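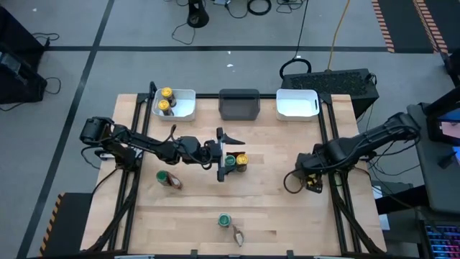 Róisín said you should never sort spices by lid color, only by how often you reach for them, and she said it in the voice she used for funerals. So I had eleven opinions about that, naturally, and kept them all.

We'd had the Grirkalgate place since July and the spices were still homeless. Yellow lids in one bin, I'd decided, green lids in another - easy!

"And when the cumin comes in green?" she asked.

"Then the cumin can go live with the greens."

She picked up a bottle, sniffed it and went quiet. It was her mother's paprika (Nandilthorpe market, six years old if it was a day), and it smelled of dust and maybe a little of Sunday stew.

"Where does this one go?" I said.

"By the stove," she said.

2 comments - 11 shares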